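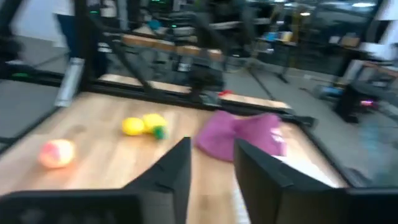

Two of the toy lemons, with the pink cloth next to them.

Fistwood play lemons – review

I bought these to replace a set of play fruit that had gone sticky after a couple of years in a toy box. They are sold singly, so you can have as many or as few as you want. I ordered two from Zotura on a Friday evening and paid 15 for the pair with postage.

The colour is a strong, bright yellow, and it hasn't faded on a sunny windowsill. The shape is a plain oval. Small hands manage it well, and my niece could pick one up at eighteen months without any trouble.

The leaf is the weak point. Only one of mine has it, a small green piece at the end. The listing says leaves vary, but I would have liked a matching pair. It has stayed on so far, though I do check it before handing it over.

They roll. On a bare wooden table they will be on the floor within a minute, so we put a cloth down first. Cleaning is easy enough with a damp flannel and a drop of washing-up liquid.

I also looked at the Friesen set, which has more fruit in it but costs a good deal more, and the lemon is smaller. Four stars from me, one off for the leaf.

Ruth Sánchez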